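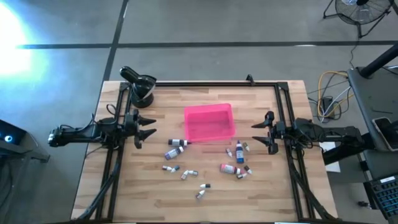 Ticket 183: label printer skips every third label
Status: open, waiting on part
Site: Reinholz packing room
Opened: Saturday, May 11, 2024

Problem
Flulo label printer feeds fine for two labels, then spits out a blank. Only on the small dropper bottle roll. Big roll for the larger bottles prints OK. Started after the roll change.

Tried so far
Power off, wait, power on. No change.
Cleaned print head and roller w/ alcohol wipe. Bit of glue on the roller, came off. Still skips.
Ran gap calibration. Good for one strip, then blanks agian.
Swapped to new roll from same box, 2000 count. Same.
Old Hurken roll from October, prints clean start to finish. So prob not the driver.
Print density was at default, left it.

Notes
Gap between labels on new roll looks narrower than on the Hurken ones. Template in Zakari still set to 3 mm. Changed it to match, got 600 labels out with four blanks. Better, not fixed.
Gap sensor has a scratch on the lens. Replacement orderd.

Next
Fit sensor, recalibrate, run a full roll. Use up the Hurken stock until then. Please dont reset the template, the new gap setting is saved in it.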